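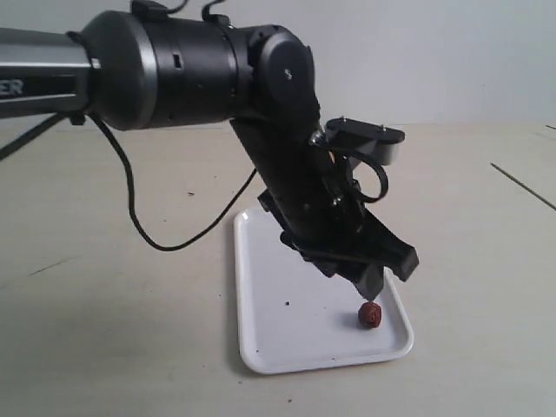 4. Setting the tray

4.1 Clear the tabletop first. The Jeltanden tray is white, rectangular and fond of sliding on crumbs, so give the surface a wipe and let it dry.

4.2 Lay the tray flat, long side towards you. Press each corner in turn. If one rocks, check underneath for the protective film, which most owners find in week two.

4.3 Leave 20 cm between the tray and the nearest table edge. Elbows are the leading cause of returns.

4.4 Load small items from the centre outwards, up to 200 g per item. The tray will hold more than that. Your patience with the rattling will not.

NOTE: Colour transfer from beetroot, turmeric and cheap felt markers is permanent — the warranty department has seen the photographs and remains unmoved.

CAUTION: Do not put the tray in the oven. It is a tray, but it is not that kind of tray.

5. Cleaning

5.1 Wash by hand in warm water with a little dish soap. Soak dried-on glue for 10 minutes before scraping, and scrape with plastic.

5.2 Dry upright. Stacked wet trays grip each other with surprising loyalty.

5.3 To order a replacement, quote part 548 and the word "tray". Leaving out the second gets you a lid.

Guide revised in September by Dagmar Kolář.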